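July 12, 2018

Up too late again with the budget sheet, so I may as well write the day down before I forget half of it. My feet hurt. I had the good noodles at the place by the station and spilled broth on the Tivside quote, so page two is now brown along the bottom and smells of star anise. It was the page with the warranty on it, too!

Anyway, the money. The thing I keep going round on is whether we buy one two-armed machine outright this year or rent two and put off the decision until November. Karabo Mokoena is all for buying. Karabo has been for buying ever since the spring meeting and says so in every email, sometimes twice, and the trouble is I can't say it's wrong. Renting from Gisler looks cheap until you get to the small print – a fee for delivery, a fee for collection, a fee if the thing goes out of the city, and another if we want their person on hand for the first days. I added all of it up on the train and got a number I didn't like, then added it up again and got a different number I also didn't like.

And then there are the spares, which I left off the first draft completely (I know, I know). Fingertips wear. Cables get pulled. Tivside wants us to take a box of 30 fingertip pads with the order, and I laughed when I read it, but now I think it might be the most sensible line in the whole quote. I've put the pads in and taken out the fancy rolling case. We can move it in a van with blankets like everybody else.

The other big line is rooms. If Meltthorpe goes ahead we need real living rooms to work in, with real carpets and real sofas and plants that stick out into the way, and those cost money by the day. I had been pricing plain rooms with office carpet. After today I'm pricing the other kind as well. The flowers on that floor are enormous! I want a sofa like that one for myself, cushions and all, though where I'd put it I have no idea. It would fill my front room and part of the hall.

I asked for the pictures to be sent over tonight so I could look at them with the sheet open next to me, and I've stuck two in so that this entry makes sense to me later on.

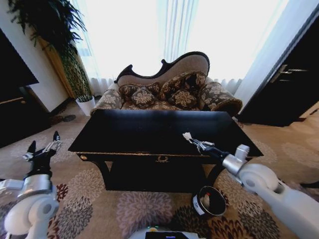
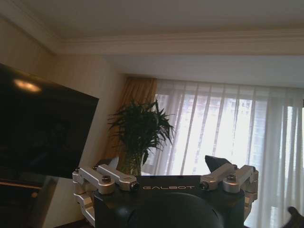 *Sheer curtains and daylight in both. The first has the sofa and the black table, the second has the TV wall.*

I've been going back and forth between those two for a good hour, tea going cold. The first one is what sold me on paying for two arms. A single arm would save us a nice chunk, and I had a whole column ready for it, but I look at the two of them reaching toward that coffee table and I can't picture doing the Meltthorpe list with only one. Half the jobs on it start with "hold this while you". So the single arm column is gone. I deleted it before I could change my mind and then saved the sheet under a new name, just in case, because I am a coward.

The second one made me add a line for cameras. I had a camera up top in the plan and nothing at the hands, and looking at the view past those fingers I want one at each wrist. That means extra mounts and extra cable and more storage, and storage is the bit I always guess too low. I wrote down 14 drives. Then I crossed it out and wrote 14 again, bigger.

Curtains are going in the plan as well! Or blackout blinds, whichever the rental place lets us hang. All that white light coming in over the sofa is lovely to sit in, I'm sure, but look how it washes out the top of the first picture. Somebody will want the same room bright and then dim on the same day and they'll want it by lunchtime. I've set aside 200 for blinds and clips, and if it costs more than that it can come out of the snack money. (It will not come out of the snack money.)

Insurance I haven't touched. The form from Sullumness asks for the value of "all soft furnishings within reach" and I would love to know how a person works that out. Do I measure the arms? I put up to 1,000 in the box and left a note asking them to ring me.

What I still have to do before I send this to Karabo:

- ask Gisler if the two collection fees are one fee printed twice
- get a clean copy of the Tivside page (the noodles)
- price a spare gripper, whole, with the linkages
- find out if the door width matters for the base – I never measured ours
- training days, which I keep pushing down the list

If I had to say tonight, I'd say buy the one, rent a second for the first stretch of Meltthorpe, and look at it again in November with some real hours behind us. Karabo will call that giving in and will be unbearable for a while. Fine. I'm leaving the sheet open on the laptop and going to bed, and I'll do the training line in the morning with coffee.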